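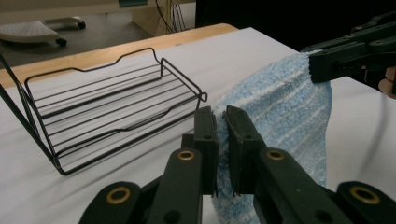 Ilse Kuhlmann wants the recall to go further than it does. Replacing the springs is fine, she told Costside, but every site using the hand-held grippers should have been told in August, when the first jaw failed to open.

Costside agrees that the notice came late. The company is today asking all customers to stop using its Shahbazi hand-held gripper until the return spring in each unit has been checked and, where needed, replaced.

The fault affects the spring that opens the jaws when the operator lets go of the trigger. In some units the spring slips off its post. The jaws then stay closed on whatever they are holding, and the operator may try to pull them apart by hand. If the spring catches again while fingers are between the pads, the jaws can move without warning.

Costside has received 27 reports of jaws that stayed shut. In 2 of those cases the operator had a pinched finger. Both were treated on site and went back to work the same shift. No robot arms were involved in either case.

The grippers are used to record hand movements for training robots in household work such as folding towels and putting items in baskets. Most jobs take a pair of grippers, one in each hand, and operators often work with soft cloth pulled between them. Tests at the company's Samesau workshop showed that the spring is more likely to slip when the jaws are closed on thick fabric and pulled sideways.

The first report was logged as normal wear and passed to the repair desk. It did not reach the safety team until 12 more had come in. Costside has changed this step. Any report of a jaw that will not open now goes to the safety team the same day.

Customers should do the following:

Stop using the grippers and take them off charge.
Do not put fingers between the pads of a closed jaw. Press the release pin on the side of the body with a pen or small screwdriver.
Send the serial numbers to the Costside service desk, which will mail a spring kit for each unit at no cost.
Keep any recordings already made. The fault does not affect stored data.

Sites that record with Wornness software will see a reminder at login until the serial numbers have been cleared. The notice covers 68 sites. Robot-mounted versions of the gripper use a different spring and can stay in service.

Spring kits begin shipping this week. The service desk is open from 7 a.m. to 6 p.m.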